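Roboter lernen aufräumen: Wie sich die Arbeit in einem Gästehaus verändert

Ein Gästehaus hat viele Zimmer, und in jedem Zimmer ist jeden Tag etwas zu tun. Betten werden gemacht, Böden gewischt, Geräte und Kabel weggeräumt.
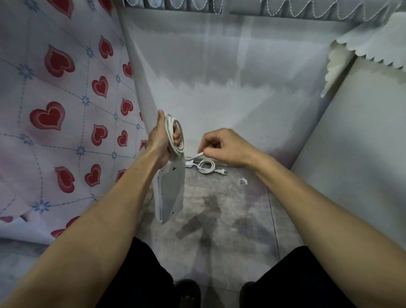
Viele dieser Arbeiten sehen einfach aus. Für eine Maschine sind sie schwer. In diesem Text geht es darum, warum das so ist und was die Menschen im Gästehaus Skulum davon merken, dass ein Teil ihrer Arbeit jetzt von Automaten gemacht wird.

Was heißt Automatisierung?

Automatisierung bedeutet: Eine Maschine erledigt einen Arbeitsschritt, den vorher ein Mensch gemacht hat. Ein bekanntes Beispiel ist die Waschmaschine. Früher wurde Bettwäsche mit der Hand gewaschen, das dauerte einen ganzen Tag. Heute füllt jemand die Trommel, drückt auf einen Knopf und kann in der Zwischenzeit etwas anderes tun.

Eine Waschmaschine ist aber noch kein Roboter. Ein Roboter hat Sensoren, mit denen er seine Umgebung misst, und einen Computer, der daraus berechnet, was als Nächstes zu tun ist. Dazu kommen Motoren, die ihn bewegen.

Im Gästehaus Skulum fährt seit Oktober ein Roboter durch die Flure. Er heißt Lika. Lika bringt frische Handtücher und Bettwäsche aus dem Keller nach oben und nimmt die benutzte Wäsche wieder mit. Er kann 20 Kilogramm tragen. Wenn ihm jemand im Weg steht, hält er an und wartet.

Warum fährt Lika nicht in die Zimmer?

Ein Flur ist für einen Roboter leicht zu verstehen. Er ist gerade, der Boden ist frei, und die Türen sind immer an derselben Stelle. In einem Zimmer sieht es jeden Tag anders aus. Einmal liegt eine Tasche vor dem Bett, am nächsten Tag ein Kabel auf dem Boden.

Kabel sind ein besonderes Problem. Ein Becher behält seine Form, wenn man ihn hochhebt. Ein Kabel ändert sie ständig. Es bildet Schlaufen, es rutscht weg oder verhakt sich. Wer ein Kabel aufwickelt, benutzt meistens beide Hände: Eine hält das Bündel fest, die andere führt das lose Stück nach. Beim Wickeln spüren die Finger, wie stark sie ziehen dürfen. Das alles machen Menschen, ohne lange nachzudenken. Einem Roboter muss man es beibringen.

Eng ist es auch oft. Zwischen Bett und Wand passt ein Mensch gerade noch hinein, beugt sich vor und greift nach unten. Für eine Maschine auf Rädern ist so ein Spalt zu schmal.

Wie lernt ein Roboter?

Es gibt zwei Wege. Beim ersten schreiben Programmiererinnen und Programmierer genau auf, was der Roboter tun soll: drei Meter fahren, links abbiegen, anhalten. So ein Plan funktioniert gut, wenn immer alles gleich ist.

Beim zweiten Weg lernt der Computer aus Beispielen. Er bekommt sehr viele Aufnahmen von Menschen, die eine Arbeit erledigen. Die Firma Modise sammelt solche Aufnahmen. Für die Aufgabe »Kabel aufwickeln« hat sie 3000 davon, aus verschiedenen Räumen und mit verschiedenen Geräten. Der Computer sucht darin nach Mustern, zum Beispiel danach, wo die Finger zugreifen und wohin sie sich danach bewegen. Später probiert ein Roboter es selbst. Viele Versuche gehen schief, und auch daraus kann der Computer lernen.

Was ändert sich für die Menschen?

Im Gästehaus arbeiten fünf Leute in der Zimmerreinigung. Früher schoben sie die schweren Wäschewagen selbst. Das war anstrengend für den Rücken. Diese Strecken fallen jetzt weg, und in den Zimmern bleibt mehr Zeit.

Dafür gibt es neue Aufgaben. Jemand muss Lika am Abend an die Ladestation stellen und seine Sensoren abwischen, denn mit Staub darauf misst er schlecht. Außerdem muss jemand wissen, was zu tun ist, wenn er stehen bleibt. Zwei der fünf haben dafür einen Kurs bei der Herstellerfirma Tratex gemacht.

Nicht alle fanden den Roboter am Anfang gut. Einige hatten Sorge, dass sie ihre Arbeit verlieren könnten. Solche Sorgen gibt es in vielen Betrieben, und manchmal sind sie berechtigt: Wenn eine Maschine eine Arbeit ganz übernimmt, werden dafür weniger Menschen gebraucht. Im Gästehaus wurde vorher vereinbart, dass alle ihre Stelle behalten. Die Vereinbarung gilt zunächst für zwei Jahre, danach wird neu verhandelt.

Wörter zum Nachschlagen

Sensor: ein Bauteil, das etwas misst, zum Beispiel Abstand, Licht oder Druck.

Ladestation: der Platz, an dem der Akku eines Roboters wieder mit Strom gefüllt wird.

Programm: eine Reihe von Anweisungen, die ein Computer ausführt.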